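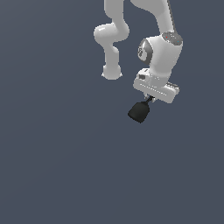 Neighbor's wind chimes, again
Started by porchlight_ed

porchlight_ed
16th October
New neighbor moved in over the summer. Nice guy, waves, returned my ladder. He has now hung nine sets of wind chimes along the side of his house that faces my bedroom. Nine. I counted them at 3 a.m. because I had the time. One of them is the big bamboo kind that sounds like somebody dropping a xylophone down a well. We have no HOA out here on Dreltach Road, which I used to think was a selling point. What do people say in this situation that doesn't start a war?

mulchqueen
You say "hey, love the chimes, could you take in the big one at night?" and you bring something baked. I've gotten two dogs and a leaf blower under control with banana bread.

gus_in_wekham
Or you leave the man alone. It's wind. You moved to the country. What did you think it was going to sound like?

porchlight_ed
I thought it would sound like wind, Gus. Without the percussion section.

Tollbooth Ray
Check the town noise rules before you go over. Ours in Wekham says nothing about chimes but has a full page on roosters, so somebody had a bad year. You want to know if you have a leg to stand on even if you never mention it.

mulchqueen
Please don't walk over there with the noise rules in your pocket. He'll smell it on you.

Tollbooth Ray
I said never mention it.

hattie b
We had this with the Cisneros place back when the old owners were there. My husband asked nicely and they took down every chime that same afternoon. Then they didn't speak to us for four years. So be careful what you ask for. It was very peaceful though.

gus_in_wekham
See, that's what happens. You hurt people's feelings over a couple of pipes on a string.

hattie b
It was a lot more than a couple, Gus. I also didn't miss the conversation much.

Maureen Bunting
I'm going to stick up for the neighbor a little. I have chimes, two sets, and it never crossed my mind they carried until my sister stayed in the guest room and came to breakfast looking like she'd been in a car wreck. From my side of the house I can hardly hear them. He may have no idea. The other thing is that a lot of chimes are presents. You can't throw them out, your aunt gave them to you, and every Christmas here comes another box. He might be glad of the excuse.

porchlight_ed
Nine aunts?

Maureen Bunting
I come from a big family. It happens.

k_dunleavy
Practical answer: foam earplugs. I buy the Zarlow ones, the tub of 100, and they get me through a winter with my husband's snoring. A fan in the window also covers up a lot. You'd be surprised how much of this is just the room being too quiet otherwise.

porchlight_ed
I tried the fan. Now I have a fan and chimes.

gus_in_wekham
A rubber band around the clapper does it. Not that I'm telling you to go on his property.

mulchqueen
He is absolutely telling you to go on his property.

Tollbooth Ray
Do not do that. My cousin unplugged a neighbor's inflatable snowman one February and ended up paying $157 for a snowman.

hattie b
Why was it still up in February?

Tollbooth Ray
That was his whole argument. Didn't help.

porchlight_ed
Update. I went over with a coffee cake (store bought, sorry mulchqueen, I know my limits). Asked if he could bring the bamboo one in at night. He said sure, and that he'd been wondering whether it was too much. Then he asked whether I knew my porch light shines straight into his kid's room until midnight.

mulchqueen
Oh no.

gus_in_wekham
HA

porchlight_ed
It's a motion light. It's supposed to go off after 12 minutes. Apparently it sees the chimes moving and turns itself back on.

Maureen Bunting
Well, now you have something to trade. Point it down and he takes in the bamboo one plus two more.

porchlight_ed
I pointed it down. He took in three. There are six left and I can live with six, or I'll find out Thanksgiving week when the wind picks up.

k_dunleavy
Keep the earplugs in mind.

gus_in_wekham
I still say you should've left the man alone. What kind of coffee cake?

porchlight_ed
Cinnamon. He kept the whole thing.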